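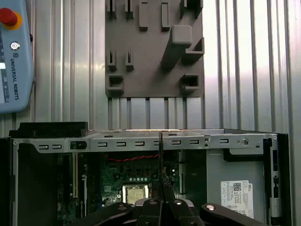 December 19, 2024

I finally did it. The family photos are in one place, they have dates on them (mostly), and there is a book of them wrapped in brown paper under my mother's tree, which she doesn't read this blog so I can say so.

If you were around in June you may remember me announcing, very grandly, that this was going to be the summer of the photos. I had a plan. I had bought a scanner, an Imer, the flat kind with the lid that never quite closes over an album page. I had cleared the dining table. Then it got hot and the tomatoes came in and my sister moved, and the dining table filled up again with everything that isn't photos.

What got me going again was a cookie tin. My aunt in Wondport mailed it to me in the fall with a note that said "you're the one doing this, right?" and inside were pictures I had never seen in my life. My grandfather on a bicycle! My grandfather, who I only ever knew in a chair! He's got one foot on the curb and his sleeves rolled up and he looks like he's about to be late for something. I put that one on the fridge and looked at it every morning for two weeks, and after that I couldn't very well keep pretending I was busy.

So, the paper ones first. I scanned in the evenings with the radio on, an album at a time, and I'll tell you right now that the scanning is the nice part. You sit there. You put a picture down, you wait, you pick it up and read the back. My grandmother wrote on the backs of everything, bless her, though what she wrote was usually something like "Us, at the place." My mother wrote nothing at all. My dad wrote the price of the developing.

The digital ones were much worse. I have pictures on two phones, on a card from a camera I gave away, on discs, on the old family desktop, and in an account with Plaline that I opened in college and have been paying five dollars a month for ever since without once logging in. I don't want to do the math on that. I did not do the math on that.
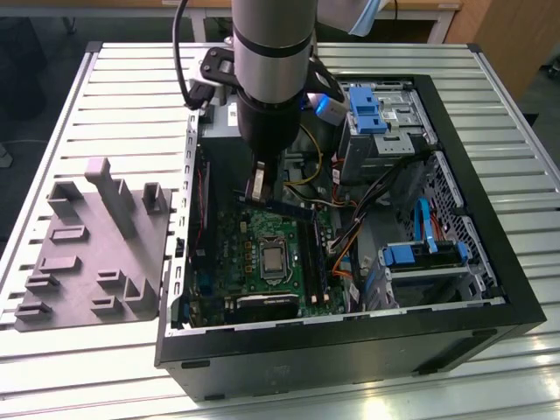 My real trouble with digital pictures is that we took so many and looked at so few. There's a whole beach vacation where I apparently photographed the same sandcastle from every side, and one birthday where my cousin blows out the candles over and over like a flip book. With the album pictures somebody had to pay for each one, so they're all a bit stiff and everyone's looking at the camera, but each of them is a picture of something. The desktop was where most of the birthdays lived, and it wouldn't start anymore, so I had to get over my fear of the insides of computers. I've always felt about a black tower lying on its side with the panel off, the green motherboard just sitting there in the open, the way I feel about a car with its hood up: I want to put it back and apologize. My friend Brijesh Tomar came over, took the drive out of ours and had the whole thing copied before the soup was done. He wouldn't take any money. He took soup.

After that came the deleting, and I was not good at it. My rule was going to be one picture per moment. I got as far as a blurry one of the dog we had when I was nine, mostly tail, and I sat there with my finger over the key for I don't know how long and then I kept it. I kept all the dog ones. If you are stricter than me, wonderful, you'll be finished by the weekend.

Sandcastles went. Menus went. So did a surprising number of pictures of parking garage signs, so we could find the car, which I assume we did. 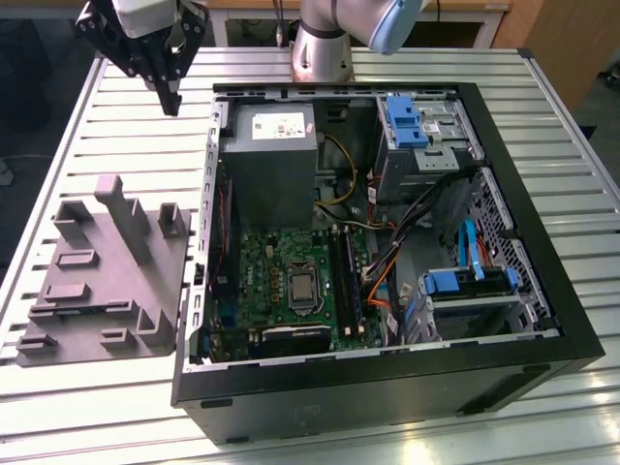 When I stopped there were 1157 pictures left, and I know that sounds like a lot, but please consider where we started. Those are the keepers, and they go back to a wedding party on a porch where I can name four of the faces and my mother can name the rest. I called her about it without letting on why. I just held the picture and described people to her over the phone — the tall one with the hat, the woman laughing at somebody off to the left — and she knew them all, straight off, and who wasn't speaking to who that day. I wrote it down as fast as I could. I'd do that part first if I were starting over. Call whoever you've got to call, and bring a pencil.

For the book I picked 100. That took longer than all the scanning put together! I laid out little prints on the bedroom floor and stepped around them for days. My husband was very patient and only once stood on a christening. The printing I had done at Cheon, the little shop next to the dry cleaner, where the man turned every page of the proof with me and noticed that I'd put my uncle's graduation in upside down on a page with three others. I had looked at that page so many times I'd stopped seeing it.

The grandfather picture is on the first page, by itself. I typed a line under it and took it out again, twice. In the end it says his name and "Wondport" and the year with a question mark.

A few people have asked where I'm keeping it all, so: one copy on a drive in my desk, one on a drive at my sister's, and the paper ones back in their albums, apart from the cookie tin, which I can't bring myself to break up. They've been in there together so long. I did finally log in to Plaline, by the way, and there were 500 pictures in there, nearly all from one semester, nearly all of my roommate's fish. I sent her a few. She wrote back in capital letters.

I've still got the slides to do. There's a box of them in the hall closet and I don't own anything that will read them, so if one of you has done slides at home and it wasn't awful, leave me a comment and tell me what you used.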